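Fotholm Match Discipline Records

Contents

The set holds 3,058 records of disciplinary decisions in the Fotholm league, one record per decision. It covers fines, partial stand closures, suspended sentences and warnings issued to clubs after matches. Player bans are not included. The data covers 7 seasons and 20 clubs.

Files

decisions.csv - one row per decision
clubs.csv - club key, current name, former names
codes.txt - offense codes and their meaning

Main fields in decisions.csv

decision_id: integer, unique
match_id: shared by all decisions from the same match
club_key: the club charged, not always the home side
offense: one of 5 codes (pitch entry, thrown objects, flares, chanting, late kickoff)
fine: whole amount in league currency, 0 if no fine was set
appeal: none, open, upheld, reduced, dropped
notes: free text, often blank

Where both clubs were charged after the same match, there are two rows with the same match_id. Do not add up rows to get a count of matches.

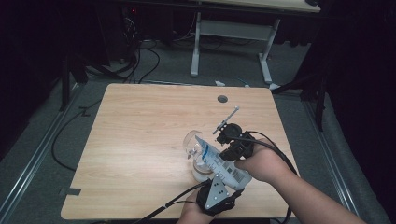

Fines are stored as first issued. If an appeal led to a lower amount, the new figure is in fine_final, and fine is left as it was. Rows with appeal set to open have no fine_final. Earlier releases overwrote the first amount, so totals from those files will not match.

Club names follow clubs.csv. Brasville played under the name Panyasiri before its merger and both names map to one key.

Known problems

Attendance is missing for most cup matches. Kickoff times in the first season are local time without daylight saving applied - treat them with care. The offense code for flares was also used for smoke devices until the code list was revised.

Loading

Files are UTF-8, comma separated, with a header row. The inon loader reads all three and checks the keys:

inon load fotholm --check

Maintenance

Ebbe Strömberg keeps the decision records. Sverre Engström handles club keys and the loader. Updates are made each January. Send corrections with the decision_id and a copy of the published ruling.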